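The case for mending things badly

Posted 15/12/2023

I have been mending my own clothes for five years and I am still not good at it. My stitches wander. My patches pucker at the corners. There is a pair of work trousers in my wardrobe with a knee that looks like a badly iced bun, and I wear them to the allotment and to the shops and I have stopped minding who sees them.

Most of what gets written on mending now is written by people who can do it beautifully. There are books of it, and long videos, and jumpers covered in small embroidered flowers where the moths went in. I like looking at this work. I also think it has done harm, in a small way, to the ordinary business of keeping clothes going. Someone with a hole in a sleeve looks it up, sees a darn that took an expert two evenings, and puts the shirt in the charity bag. The charity shop can't sell a shirt with a hole in it, so it goes for rags or gets burned.

My argument is that a bad mend is nearly always good enough, and that we should say so more often.

A seam has a job to do. It holds two pieces of cloth together. If it holds them together after you have gone over it with the wrong colour thread and a needle that is slightly too thick, it is doing its job. The same goes for a button sewn on with too many turns or a hem put up with stitches as long as a fingernail. None of this would pass in a tailor's workroom, and it doesn't have to. You are going to be sitting at a desk in it, or standing at a bus stop.

I learned to sew on a Lalent machine that came from a house clearance in Rendden and cost me less than a pair of jeans. It does a straight stitch and a zigzag, and the reverse lever sticks in cold weather. I have used it on sheets, curtains, a tent bag and most of what I own. For a while I thought I needed a better one. I went to look at a new machine that offered 200 different stitches, and the man in the shop was patient and showed me a row of ducks it could sew along the edge of a towel. I came home and carried on with the two stitches I had.

Cloth matters more than kit. A heavy cotton will forgive almost anything. You can unpick it and start again and the holes close up in the wash. Thin stretchy fabric is much harder, and I would tell any beginner to leave it alone until they have a few dull repairs behind them. Dark cloth is kinder than pale, as black thread on black or very dark green disappears unless you hold it up to the window. The drawback is that you can't see what you're doing either, so do it in daylight, on a light table if you have one, and stop when your eyes get tired.
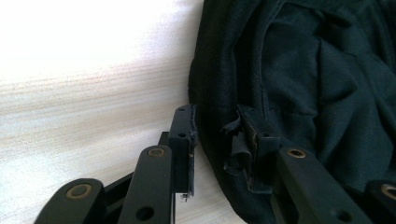 It's all very well praising a rough patch, one reader wrote when I put a shorter version of this on the allotment newsletter, but some of us have to go to work in what we mend, and a manager who sees a puckered elbow doesn't think thrifty, he thinks scruffy. She signed it Front Desk, Bemusano. She went on to say that she had paid for two repairs that year and would do it again, and that she didn't see why this should count as giving up.

I think she is right, and I had left it out. There are jobs where you are judged on your cuffs, and the people in them are often not paid enough to replace a jacket. For them a proper repair is worth the money. I would only add that most of us own far more clothes that are never inspected than clothes that are. Pyjamas, gardening trousers, the cardigan you put on when the heating goes off. Those can be mended any old how, and the money kept for the one coat that has to look right.

There is another objection, which is that time is short. This is also true. I do mine on a Sunday evening with the radio on and I don't do it every week. The pile sits in a basket at the bottom of the stairs. In May I let it grow so large that it had a duvet cover in it, and the cat slept on it for a fortnight. Some things come out of that basket and go straight to rags because they are past it, and I don't feel bad about them.

What I would like to see is mending taught the way my school taught us to boil an egg, as a thing everyone can do after a fashion. One lesson on buttons, one on hems, one on putting a patch behind a hole and stitching round it. No marks given. The evening class at the Barroso hall in our town is very good, but it begins with making a lined tote bag, and half the people who sign up only want to fix a pocket. I know three who left before they got to the lining. They would have stayed for pockets.

As for the trousers with the iced bun knee, the other knee went last month. I have cut a patch from an old apron, which is the wrong blue, and it is pinned on and waiting for Sunday.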